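Robot arm moves from simulation to the packing room in March 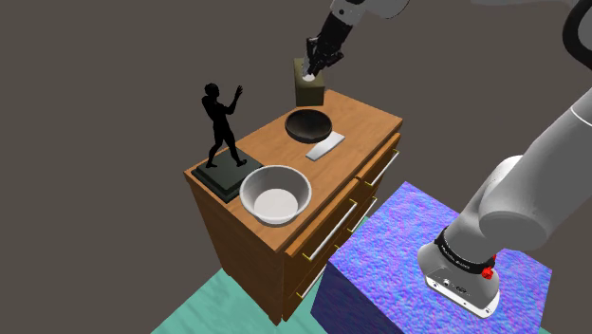 The simulated arm over the tissue box, with both bowls and the statue on the same cabinet.

The packing room at Jernton will get its first robot arm in March. Until then the work is on screen. Yesenia Tamayo's group has been running the arm in simulation, having it reach for household items set out on a cabinet top, the same kind of mixed goods that go into our Usteck home orders.

Boxes and bowls are the easy part of those orders. Tissue, thin rims and odd shapes like the statue take more care, and that is where most of the simulation time is going. The team has finished 508 runs and will post results by the break room door.

The arm will take over picking at line 2 on the late shift. Four people work that line now. Two will stay with the arm, clearing stops and checking orders before they are sealed. The other two move to returns at the same pay and hours. Lifting totes to the top shelf will no longer be part of anyone's job on that line.

Deisy Pacheco is handling the schedule. Training is on paid time and starts with the late shift. If you want one of the spots with the arm, put your name on her list. Questions about returns should go to your lead first.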